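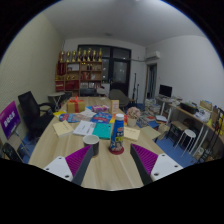
Carkex Grasping and Handling Group - Visit Reports

Four of us went to the Bredari site at Pultcombe in September to see how they run their tabletop handling work and to hear about the dropped bottle fault that had held them up over the summer. Aniela Czerwiński met us at the door at 9:30 and stayed with us until mid-afternoon. What follows is from my notes. The slides we were shown are not included, and the log files are still to come.

The work is done in an ordinary meeting room. They keep the big table covered with the things people leave on tables: notebooks, printed papers, a mug, a gift box with a ribbon, a flower pot. The hand-held gripper is carried by an operator, and the recordings are used to train the arm in the next room. The gripper has two fingers, each a white plastic plate joined to an angled gray strip, with a magenta pad on the inner face. The pads have rows of raised bumps. Most of the day was about those pads.

The fault

The task was simple. Pick up a tall plastic bottle by the middle, lift it, and put it back on its coaster. The arm had been doing this well for weeks. During a demonstration run in the next room, it lifted the bottle, started to turn, and let the bottle slide out between the fingers. It hit the table on its base, tipped, and went over the edge. A technician reached in to catch it while the arm was still moving and got a knock on the wrist. She was not badly hurt, but it went into the site's accident book and all arm work stopped for 5 days.

At first they blamed the controller. The grip force in the log was normal right up to the drop, and the fingers had not opened. Aniela said they spent too long on software because software was what they had changed last. The cause was the left pad. The glue along its back edge had let go, so the pad could shift forward under load. With a mug or a book it made no difference. With a full bottle, the pad crept a little on each lift until it moved far enough to lose the hold.

They showed us the old pad. It looked fine from the front. You had to push on it with a thumb before it moved, and none of us would have caught it on a walk-round check. The hand-held unit used the same glue and one of its pads had started to lift as well, which raised the question of how many recordings had been made with a loose pad. They went back through 200 of them and threw out 30.

What they changed

The pads are now held by a strip that clamps both ends, with glue as a backup. Chiu, who handles the mechanical side, let us try to pull one off by hand and we could not. Each pad is pushed with a thumb before the first run of the day and replaced after 100 hours of use in any case. The sheet for this hangs by the door.

On the safety side, there is now a line of tape on the floor around the arm, and the stop button has been moved to where the person watching stands. It used to be on the far side of the controller rack. The rule on falling objects is to let them fall. They also stopped using full bottles when visitors are in the room.

We saw six lifts on the arm after lunch, with the bottle part filled. All six went back on the coaster. On the fourth the arm paused above the table for a few seconds and Chiu pressed stop, then restarted it. He put that down to a network delay - a separate problem, still open.

For our own lab

Our fingers use glued pads too, from a different supplier. I checked ours the morning after we got back and found one with a corner lifting. It has been taken off and the unit is out of use until the clamp strips are made. Aniela has agreed to send the drawing. Please don't borrow the spare set from the cabinet in the meantime, as it has the same pads.

The stop button on our bench is also behind the rack. Moving it needs a longer cable, and I have put in the order.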